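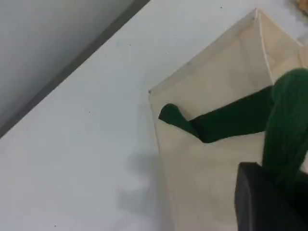
How to wash a fabric bag without ruining it

I've got far too many cloth bags. They pile up on the hook by the door, and every July, when the picnics and beach days start, I find out how grubby the plain beige ones have become. So I do them all in one go, and after shrinking a couple and turning another one faintly pink, I've settled on a way that works for me.

What you'll need: a washing-up bowl, mild liquid soap, an old toothbrush, a clean white towel and a table you can wipe down. I use a white one for this because it shows up every crumb and bit of fluff you shake out (slightly horrifying the first time!).

Start by emptying the bag properly. Turn it inside out, pull the corners right out and brush along the seams. Mine always have sand in them, plus the odd receipt. The last one was from Kananby market and had gone to papier mâché in the bottom seam.

Next, test the colour. If your bag has a coloured strap, dab a hidden bit with a damp white cloth and press for a minute. Dark greens and reds are the ones I worry about on pale fabric. If any colour comes off, skip the soaking and clean the bag with a sponge, keeping the strap out of the water as best you can.

Now the marks. Rub a drop of soap into each one with the toothbrush, going gently and in small circles. Leave it for ten minutes or so. Grease may need a second go, and biro usually stays put whatever I try, sorry.

Fill the bowl with cool water — cool, please, warm is how I shrank mine — and add a small squirt of soap. Swish the bag about, let it sit for a quarter of an hour, then rinse until the water runs clear. It takes more rinses than you'd think.

Don't wring it. Lay it on the towel, roll the whole lot up like a Swiss roll and lean on it. Then unroll, tug the bag back into shape and smooth the strap flat so it doesn't dry with a twist in it.

Dry it flat or hang it by the bottom edge, out of strong sun if the strap is dark. Mine go over the bath overnight and are ready by lunchtime the next day.

If it comes out creased, iron it inside out while it's still a touch damp, and go round anything printed or rubbery. Then fold it in thirds with the strap tucked inside, and back on the hook it goes.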